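Small arms, plain rules: Marlies Fankhauser on writing a code of practice people will read

28 July 2020

Marlies Fankhauser has spent most of her working life writing rules for machines, and she still gets excited about it. We talked for two hours by telephone, and at no point did she sound like somebody who had run out of things to say about stopping distances. Her new guide, written with Alistair Carnegie and published by the Clesten workshop network, covers small robot arms on ordinary tables, the sort now turning up in colleges and shared workshops.

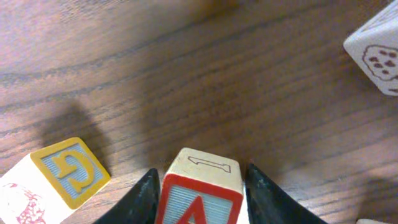
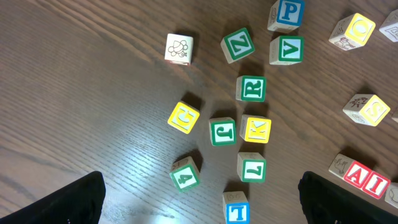
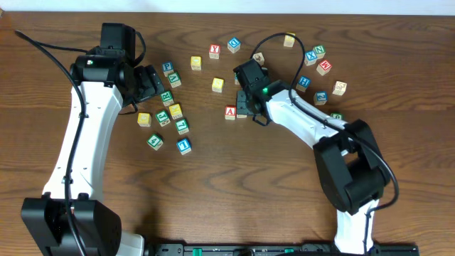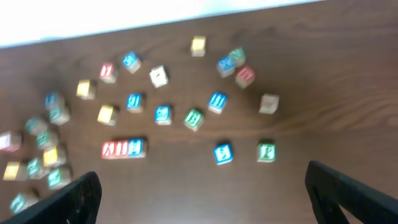 Alphabet blocks and small arms on a wooden table.

The guide is called Good Practice at the Table, and it runs to 50 pages, which Fankhauser thinks is about ten too many. She started it because the people who wrote to her for advice were all reading documents meant for factories. "They would ask me what sort of fence they needed," she says. "And I'd ask how big the arm was, and it would be something you could carry up the stairs under your elbow! The factory rules aren't wrong, they're wonderful, I helped with some of them, but they assume a floor and a cell and a person whose job is safety. Here you have a table." She is especially keen on the chapter about cables. With two arms at one table, and a black cable looping from the gripper of one of them up over the blocks and back down along the link, you have the kind of thing she wants people to look at before they look at anything else. "A cable moves when the arm moves. So the cable has a reach too, and I want you to draw it. Take the arm slowly to its far corners with the power low and watch where the loop goes. Then write that down."

Writing it down is a theme. The first version of the guide had 127 separate rules, gathered from anybody who would send them in, and Fankhauser went through them by hand over the spring with Carnegie on the other end of the line. Many said the same thing in different words. Others contradicted each other, and those were the ones she enjoyed most.

"There was a lovely argument about speed," she says. "Half of our readers wanted one number for everything. Alistair wanted no numbers at all, he wanted people to measure their own arm. I was in the middle, and I changed my mind twice." The published text gives a low starting speed for any new task and asks the user to keep a record each time it is raised: who raised it, what the task was, and what was in the gripper at the time.

Carnegie joined us for a short while near the end of the first hour. He teaches at the Honddale workshops and is quieter than his co-author, though no less fond of the subject. His part of the guide deals with the objects being handled, which he thinks most codes pass over.

"People write pages on the arm and then one line on the thing it picks up," he says. "But a wooden cube and a glass jar are two different jobs. The grip force is different, the height you should lift to is different, and what you do if it drops is very different."

His chapter asks for an object sheet. It is one side of paper, kept beside the machine, listing every kind of object allowed on the table during a session. If something isn't on the sheet it doesn't go on the table. He admits that this met some resistance.

"Wilma Innes told me it was like packing for a school trip," he says, laughing. Innes runs evening sessions at Honddale and tried an early draft with her groups. "She was right, it was fussy. So we cut the sheet down. Name of the object, rough weight, does it have a sharp edge, can it break, can it roll. You can fill it in while the kettle boils."

Fankhauser came back in at this point, because rolling is something she feels strongly about. An object that rolls can leave the table, and then a hand goes after it. Much of the guide, she says, is really about hands.

"Hands are quick and they are helpful! You see a block lying the wrong way round and you want to turn it, you've done it before you have decided to. I do it. I have written the rule and I do it." The rule in question is number 2, and it is printed in larger type than the others: nobody reaches into the working area until the arms have been stopped and the person at the stop button has said so aloud. She wanted the spoken word in there because of something she saw years ago at a Buchanan site, where two people each believed the other had pressed the button. No harm was done, but she remembers how pleased they both looked with themselves.

Where the working area begins is left to the user, with advice. The guide suggests tape on the table for a permanent set-up and a printed mat for one that gets packed away. It has to include the elbows. Beginners draw a neat shape round the grippers, Fankhauser says, and forget that the joint behind is swinging out over somebody's notebook.

For two arms at one table, there is a section to itself. Each arm's area is marked first, then the part they share. In the shared part the speed comes down, and the software should keep a set gap between the two. One stop button must halt both. "This was the easiest thing to agree and the hardest to get people to check," she says. "They press it and one arm stops, and they think, good, it works. Please look at the other arm!"

I asked whether there was a danger of frightening people off. Rules can make a hobby sound like a hospital visit, and the workshops that Clesten serves depend on newcomers walking in out of curiosity. She took the question seriously and was silent for a bit.

"I think the opposite happens," she says. "When I was a student I was afraid of the machines, and it was the rules that let me near them. Somebody gave me a card with the steps on it. I could stand there and know what I was supposed to do next. It was marvellous."

Cards are now part of the package. Mhairi Mackay, who edited the guide, boiled the daily checks down to a single card that hangs from the table: screws and mounts, cables, stop button, clear table, object sheet. Clesten has sent out 472 of them so far, and Mackay has a list of corrections for the next printing, most of them about the size of the letters.

There is also a part on keeping records from cameras, which Fankhauser expects to rewrite first. Many table set-ups have a camera on the wrist and another looking down, and the pictures are handy when something has gone wrong and people disagree about what. The guide asks for clocks to be matched before the session and for blurred pictures to be kept along with the sharp ones. "People tidy up," she says. "They throw away the ugly pictures, and the ugly ones were taken when the thing was moving, so those are the ones I want to see."

Not everyone agrees with all of it. Kenneth Skinner, who wrote the earlier Flallico handbook, sent her a long and friendly letter in April objecting to the chapter on working alone. He would ban it outright. The guide allows it for arms below a certain weight, with the door open and a second person within calling distance. Fankhauser has answered him, he has answered back, and she hopes to print both letters in the next edition with his permission.

"Kenneth may well win," she says. "I'd be happy! A code should have the arguments in it. Then a reader with a table that isn't like my table can see why we chose what we chose, and choose again."

She is collecting comments on the first edition until the end of the year, and would particularly like to hear from anyone using three arms or more. She has drafted a page on that already and doesn't much like it. Carnegie is meanwhile trying out a shorter object sheet with the Honddale evening groups, with a box at the bottom for things that got dropped.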